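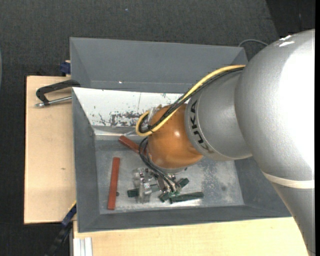
I have opinions about deep bins and today you are all going to get them! I've been reorganizing the packing room for most of the fall and I've come around completely on the kind with sloping walls. With a gray one like this, a little group of red and green bars still stands out at the bottom, and you can find what you want without leaning in and squinting. Color against gray, people. It's so simple and I love it so much.

Second thing about sloping walls: cleaning. Straight sides give you that tight corner where the grit lives forever. I used to go at ours with an old toothbrush. Now it's one damp cloth, down the side, across the floor, up the other side, next bin please.

A metal floor is going to get scuffed and I have made my peace with that. Pale scratches, worn patches, all of it. I used to want everything to look new. Now if a bin still looks perfect after a year I start wondering why we bought it.

Some background for anyone who just got here: we had 188 kinds of small parts living in shoeboxes, coffee cans and one very tired dresser. Renata Krajewska and I share the room, and we had two different systems. Hers was alphabetical. Mine was "I know where it is." You can guess who won.

So we threw out both systems – well, hers got to stay for the shelves along the back – and went by how often we reach for a thing. Daily stuff at waist height in deep bins. Weekly stuff at shoulder height. Once-a-year stuff up top where you need the step stool.

First big fight was depth. Shallow trays look wonderful on day one. You can see everything! Then somebody bumps the table and you're on your knees picking washers out of the floor vent. Deep bins have survived every single bump so far, including one of mine with a hand truck that we do not discuss.

The price of depth is that you can't fill them. I mean it, don't. Ours stay a third full at most and the rest goes in overflow. A deep bin that's packed to the rim is a treasure chest in the worst way, you only ever use the top layer and the stuff underneath becomes history.

Found this out in May when I finally emptied the hinge bin and there were four packs of brass ones at the bottom that I had reordered. Twice.

Color! Back to color. Long skinny pieces are the hardest to tell apart by shape, so if you get to pick, pick loud ones. Red and green do well in there. Black disappears. Silver disappears even faster. I've started putting a strip of bright tape on anything dull that has to live in a gray bin and it has saved me so much muttering.

(Yes, Brendan Ó Néill messaged me to say red and green is a rough pair if you're color-blind, and he's right, he is and he has opinions too. Blue and yellow tape for the shared bins as of this week. Thank you Brendan!)

Lighting: one bright lamp straight overhead bounces off anything shiny and then you're looking at glare. We moved to two softer lamps, one on each side, and the bottoms of the bins got so much easier to read. Cost us one Saturday and an extension cord.

Labels: front edge, big letters, one word. I had a beautiful label that said "assorted fasteners, metric, zinc" and I watched three people walk right past it. It says BOLTS now.

Where we're at: 20 deep bins done, 9 to go. The last ones are the awkward stuff, springs and clips and those bendy plastic things that came with a shelf kit and fit nothing. Renata says toss them. I say one more month.

Question for the bin people, and I know you're out there: do you line yours? I tried a rubber mat in one and it's very quiet, lovely to drop things into, but the small bits crawl underneath. Felt sheds. Cardboard lasted until Tuesday. Leaning toward bare metal everywhere and living with the clatter.

Springs tonight. I've got a podcast, a fresh roll of yellow tape and a sandwich. Send me your bins, I want to see all of them!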